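Two-arm benches: operating rules, frequently asked questions
Last revised 22/11/2023. Maintained by Phong Võ, Grostov bench safety.

Who do these rules apply to?

Anyone who runs, resets, teaches or repairs a two-arm bench at the Biltstead or Ultcombe sites. Visitors may watch from behind the floor line but may not touch the controls. Staff on loan from Quách follow these rules while on our premises, even where their own site rules are less strict.

Do I need to be signed off on each bench separately?

Once per bench type. Sign-off lasts until the next March review and is then renewed by a short practical check. If you have not run a bench since the previous review, you repeat the full induction.

When may I put a hand inside the enclosure?

Only when both arms are in hold and the hold lamp is steady. A flashing lamp means that one arm has accepted the command and the other has not. Wait, or press the stop. Do not reach past a parked arm to get at an item on the far side; move the arm clear first, then go back to hold.

What is the speed limit?

In normal running, 322 mm/s measured at the fingertip. In teaching mode the limit drops to 107 mm/s. Both values are set in the controller and are locked. Requests to change them go through a written risk assessment.

How should items be set out before a run?

Place the rack and stand first, then the small items. Both grippers must be able to reach the shared area without the forearms crossing. Check the clearance by moving each arm slowly to its furthest taught point with the other one parked. 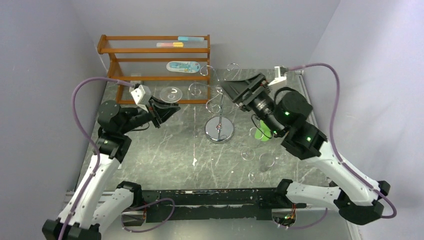
Thin and clear items need more care than solid ones. Discs lying flat can be hard to pick out against the tabletop, so confirm by eye that each one is where the task sheet says before starting. A disc that has slid under another is to be separated by hand, in hold.

What are the rules for cables?

Every cable on a moving link must have enough slack for the full travel of the joints it passes, and no more than that. After any change of cable, run each joint to both ends of its travel at teaching speed and watch the slack. A cable that catches, rubs or pulls tight is a stop fault. Tape is not accepted as a permanent fixing.

May housings be open while the arms are powered?

Only for fault finding, by a person on the electrical list, with a second person at the stop. Record the start and finish times in the bench log.

What counts as a drop, and do I report it?

Any item that leaves the gripper before the taught release point is a drop. Log all of them. If the item breaks, stop the run, clear the fragments in hold and inspect the finger pads before restarting.

How often are the fingers checked?

Every 100 runs for alignment and pad wear, and after any contact with a fixed object. Pads are replaced in pairs. The log held 1,355 entries at the last audit, and the commonest omission was the pad batch code, so please fill it in.

Where do I send a question that is not covered?

Write to the bench safety mailbox and give the bench number and the rule concerned. Until you have a reply, the stricter reading applies.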